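Dotell Opens Clothing Drop-Off Service to Brarnix Residents

BRARNIX, Mar 20, 2020 – Dotell, the household textile reuse company, is opening its clothing drop-off service to all residents of Brarnix. Until now the service was available only to tenants in buildings managed by Quispe.

Residents can bring clean clothes, towels and bed linens to any of 3 drop-off counters. Items do not need to be folded or ironed. Each household may leave up to 40 pounds per visit at no charge. Shoes, pillows and carpets are not accepted.

Dotell sorts every bag by hand. Pieces that can be worn again go to secondhand stores in the region. Worn or stained cotton is cut into wiping cloths, and knitwear that cannot be sold is sent to Brerico, which shreds it for use as padding.

The tenant program began in October and signed up 900 households. Most of what they brought in was everyday clothing, with towels second. Dotell used that period to set its sorting rules and to train counter staff, and the same rules will apply to the wider service.

Residents are asked to empty all pockets and to keep damp items out of the bags – one wet towel can spoil a full load. Buttons and zippers can stay on. Bags are available at the counters, and any closed bag or box from home is also fine.

People who cannot reach a counter may book a home pickup. Pickups cost $3 per bag and are free for residents who receive housing assistance. Bookings are taken by phone or at the counters.

Dotell has 40 employees and runs its own sorting hall on the east side of Brarnix. Quispe will continue to host collection points in its buildings for tenants. 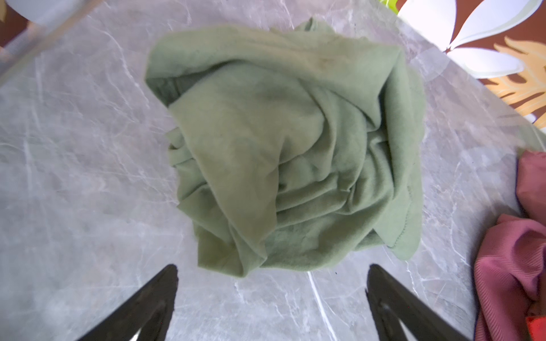
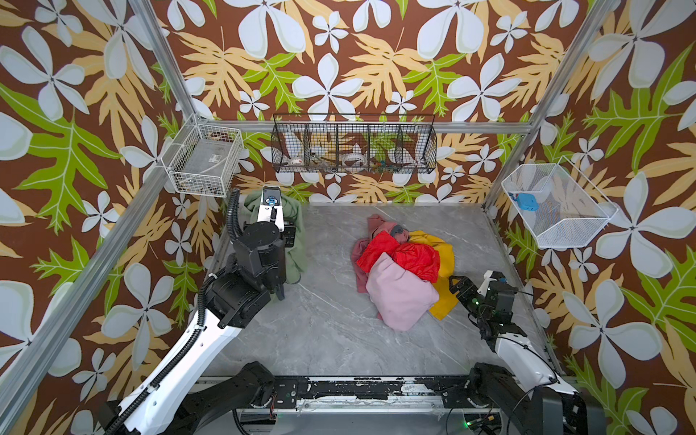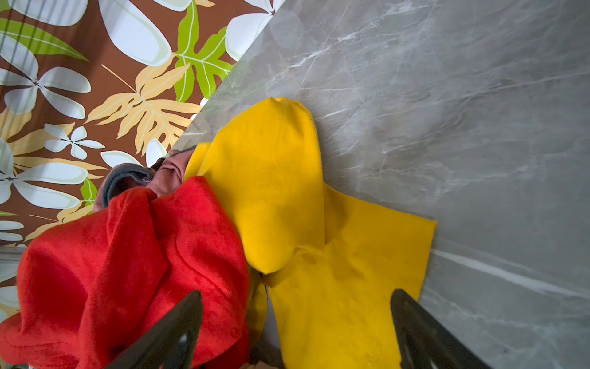 Page last updated: Mar 20, 2020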